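Comparing two sets of finger tips on hand-held grippers

Before you swap the finger tips on a pair of hand-held grippers, run the old and new sets through the same short tasks and keep the numbers. This page covers the procedure we use at Gendbridge. It assumes two grippers, one operator, and a table you can leave set up for an afternoon. Shiuli Khondokar wrote the first version in May and Arif Sivakumar added the section on cables.

What you need
Two grippers with the current tips fitted
A second set of tips, same mounting pattern
A 2 mm hex key and a spare bag of screws
A plate, some cutlery and a holder for it
A placemat
A log sheet, paper or otherwise

Step 1. Check the tips before you start
Open both fingers fully and hold the gripper low over the bare tabletop. Look at the recording from the gripper's own camera as well as the gripper itself. You want both fingers visible at the bottom of the view and bare table between them. Check each finger for nicks along the edges and for flaps or strips hanging away from the body.
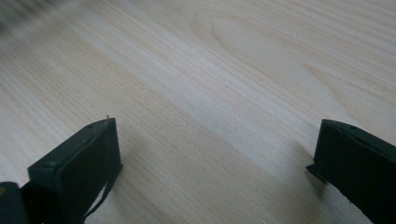

If a finger has visible wear, write it down now. Worn tips are fine to test, but only if the log says they were worn. Don't trim anything between runs. If a piece comes off partway through, finish the run, note the trial number and start a new column.

Give each screw a quarter turn to see whether it moves. On the Fakedo tips the rear screw works loose well before the front one does, and a loose rear screw feels a lot like poor grip.

Step 2. Set the table
Lay the placemat toward one side with the plate on it. Put the cutlery holder near the middle, where both hands can reach it without crossing. Tape the corners of the table position on the floor if you expect to move it. Cutlery is the useful part of this test. A fork handle is thin and slippery, and it shows differences between tips that a plate or a cup will hide.

Step 3. Sort out the cables
Each cable should have enough slack to reach the far side of the table and still stay out of the other hand's way. Do one pass with no objects held, moving both grippers over the whole top. If you feel a tug, re-route and do the pass again. A cable that pulls on the wrist adds misses that have nothing to do with the tips.
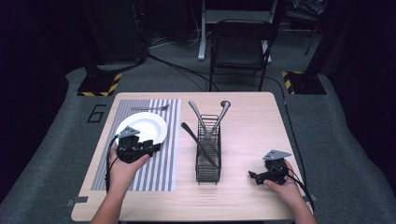
Both grippers over the table, with the plate and cutlery holder in place.

Step 4. Run the trials
Do 100 picks with each set of tips. Split them evenly between hands and take a break of 5 minutes at the halfway mark. One pick is: lift a piece of cutlery out of the holder, set it on the placemat, let go, put it back. Score it as clean, regrasp or drop. Don't use a fourth category for the odd ones. Call those a regrasp and add a comment.

Change tips only after the full set is done. Have the same person do both sets, at the same time of day if you can manage it. When Janka Lukáč and Qistina Pillai each did one set, the difference between the two of them was bigger than the difference between the tips, and we had to throw the lot out.

Step 5. Compare
Count regrasps first, then drops. Drops are rare enough with most tips that a couple either way doesn't tell you much. Look at left and right hands separately before you add them together. If one hand is much worse with both sets, check the gripper's travel and the trigger spring before you blame the rubber.

Keep the recordings until someone else has checked the scoring. We have 1,518 scored picks on file now, and a second look changed the result on about 265 of them, mostly regrasps marked as clean.

Questions about the log sheet go to Chantelle Mathebula.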